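A mesa do lanche, sem pressa

Guardar a louça boa para as visitas é um hábito que se perde devagar. Na loja da Altent, em Busstead, as chávenas com pires vendem-se hoje à unidade, e a maior parte dos clientes leva duas ou três para usar todos os dias. O serviço completo, com bule, leiteira e açucareiro, ficou para as listas de casamento.

O tabuleiro voltou pela mesma altura. Durante anos serviu só para levar o pequeno-almoço à cama, e depois passava meses encostado ao lado do frigorífico. Agora fica na mesa. Junta o que se usa ao lanche, apanha as migalhas e poupa a toalha. Os modelos claros, em creme ou bege, são os que mais saem, e os de rebordo levantado seguram melhor o que escorrega.

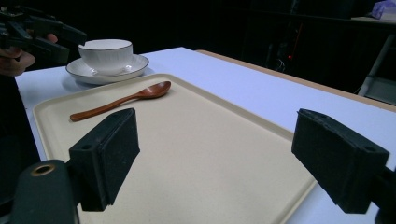

As colheres de pau pedem outro cuidado. Lavam-se à mão, com água morna e pouco detergente, e secam-se logo com um pano. Nunca ficam de molho. Uma vez por mês convém passar-lhes óleo mineral próprio para cozinha, deixar 5 minutos e limpar o excesso. A Sartori vende um frasco de 100 ml que dura bem um ano numa casa normal.

Com a porcelana de filete dourado, a regra é simples: nada de micro-ondas e, de preferência, nada de máquina. O filete vai perdendo brilho com as lavagens quentes. As manchas de chá no fundo da chávena saem com bicarbonato e uma esponja macia. O esfregão verde risca.

Falta a arrumação. Os pires empilham-se sem problema, as chávenas não. Quem tem pouca prateleira pode pendurá-las em ganchos por baixo do armário, desde que a asa seja larga. O catálogo de junho da Gurkmont traz 257 artigos de mesa, entre eles uma calha com ganchos que se aparafusa em três pontos. O tabuleiro guarda-se ao alto, entre as formas do forno, ou deixa-se na mesa até ao lanche do dia seguinte.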